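Company > About us > How we work

Plidgate collects examples of robots taking computers apart and putting them back together, and sells those examples to people who train learning systems. We are a small outfit, and we are less excited about the field than most of the companies you will find next to us in a search.

Aino Kauppinen and Vilho Peltonen started the company after several years of repairing office machines. A customer had asked them to check a set of recorded robot demonstrations it had paid for. They watched all 2,000. A good share ended with a drive sitting crooked in its bay or a card that wasn't seated, and every one of them had been marked as a success. Vilho still brings this up in meetings, usually when someone proposes a bigger number.

So we don't sell by volume. Our current desktop set, Jitero, holds 1,803 examples. It would be larger if we kept the ones we weren't sure of. Each one is driven by a person, watched by a second person, and marked with what went wrong as well as what went right. Failed grasps stay in, under their own label. Customers who want them stripped out can do that themselves.

The work is slow and pretty dull to watch. An operator moves a part between the computer and a holder, again and again, and the starting positions get changed between runs. Hard drives and expansion cards take up most of the day.

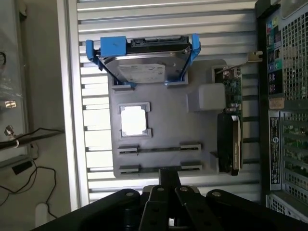
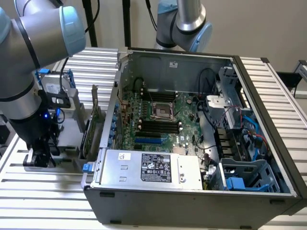
Do we think a system trained on this will be able to service any computer you put in front of it? No, and we'd be careful with anyone who says so. Saodah Wijaya runs our testing. Her view is that a model which does well on one case layout has shown you it does well on one case layout. She tests on machines that were kept out of the set, and she publishes the bad results to customers along with the good ones. In January that cost us a contract.

We have 3 people operating and 2 reviewing. Sirkka Väisänen trains the operators, and she came to us from bench repair, same as most of the staff. We tried hiring people with only simulator experience and it didn't go well, though we may try again.

We don't do walking robots, kitchens or warehouse picking. Requests for sample recordings go to Hilkka Partanen, who will ask what you plan to measure before she sends any.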